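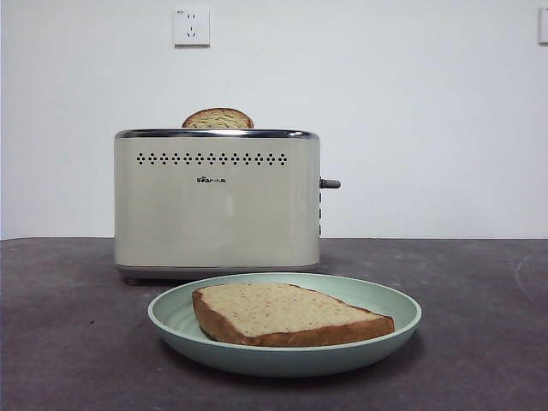
Hurnura House is looking for a part-time breakfast and morning coordinator to start in March. We are a small supported residence in Hapeta for adults who are getting back on their feet after a long hospital stay, with 16 residents at any one time. Most stay with us for a few months while they sort out longer-term housing. Mornings are the busiest part of our day, and the food is deliberately simple: porridge, eggs, fruit, and thick-cut bread for the two-slot toaster. Residents make as much of it themselves as they can manage. Your job is to have the kitchen ready, keep an eye on things, and step in where someone needs a hand.

The position

This is a permanent part-time role, five mornings a week, 6.30 am to 10.30 am. The roster rotates, so you will work some weekends, and you will have it at least a month ahead. There is a paid handover with the overnight worker at the beginning of each shift. You report to the house manager, Bronwyn Kingi.

The role has been split between two casual workers for the past while. Residents have told us they would like the same face in the kitchen most mornings, so we have combined the hours into one position. Casual staff will still cover leave and sick days.

What you will be doing

Opening the kitchen and dining room, and checking fridge temperatures and the food log.

Setting out breakfast and supporting residents to prepare their own. Several residents have limited strength in one hand or tire quickly when standing. The occupational therapist writes a short plan for each person, and you will be expected to read it and follow it.

Knowing who has a modified diet. We usually have a couple of people on soft or minced food, and there are always allergies to work around. The diet sheet is kept inside the pantry door and updated by the nurse.

Prompting residents about appointments and transport. You do not drive residents anywhere. Taxis and the community bus are booked the afternoon before.

Writing brief notes at the end of the shift. These are done on Emomow, our rostering and notes program. If you can send an email you can use it, and we will show you how.

Doing the grocery order once a week within a set budget, and putting the delivery away.

Cleaning the kitchen, benches, small appliances and dining tables after breakfast. A contract cleaner does the floors and bathrooms.

You will not be giving out medication. That is done by the nurse or the senior support worker on shift.

What we need from you

A current food safety certificate, or willingness to get one in your first month at our cost.

A current first aid certificate, including CPR.

A police check and a worker screening clearance. We can start the paperwork with you once an offer is made, but you cannot work alone until both have come back.

Experience in a kitchen, a care setting, a school canteen or something similar. We would like at least 2 years, though we will look at less if your referees are strong.

Reliability in the early mornings. The first bus along Erberg Road does not reach us in time for the start of the shift, so you will need your own way of getting here. There is free parking behind the building and a locked shed for bikes.

Reasonable fitness. You will be on your feet for most of the shift and lifting grocery crates up to the height of the bench.

Clear spoken and written English. A second language is welcome, and we have residents at present who speak Samoan, Greek and Mandarin.

It would help if you have worked with people recovering from stroke or brain injury. Some residents take longer to find words or to finish a task. You need to be comfortable waiting, and you need to be able to tell when waiting has turned into someone being stuck.

Pay and conditions

The position is paid under the relevant award at a level that depends on your qualifications and experience. Weekend and public holiday penalties apply. You will get superannuation, paid annual and personal leave on a pro rata basis, and breakfast on shift if you want it. There is a paid staff meeting once a month, usually straight after the morning shift finishes.

The first week is spent alongside one of our current workers. There is a probation period of six months, with a sit-down review halfway through.

About the house

Hurnura House has been operating out of the same brick building since it stopped being a nurses' hostel. The bedrooms are upstairs, with a lift, and the kitchen, dining room, lounge and office are on the ground floor. There is a garden at the back with raised beds that the residents look after. Almost 95 per cent of the people who leave us move into a home of their own or back in with family, and we keep in touch with many of them.

How to apply

Please send a resume and a short letter, one page at most, telling us why you are interested and what you have done that is relevant. Include the names of two referees, one of whom should be a recent supervisor. We will not contact them without asking you first.

Applications can be emailed to the house manager or left in an envelope at the front office between 9 am and 4 pm. Mark them "Morning coordinator". If you would rather talk the job over before applying, ring the office and ask for Bronwyn. She is easiest to reach after 11 am, when breakfast is packed away.

Shortlisted people will be invited to an interview at the house, followed by a look through the kitchen and a cup of tea with two of the residents, who have a say in who we hire. Please tell us if you need anything adjusted for the interview. We will reply to everyone who applies.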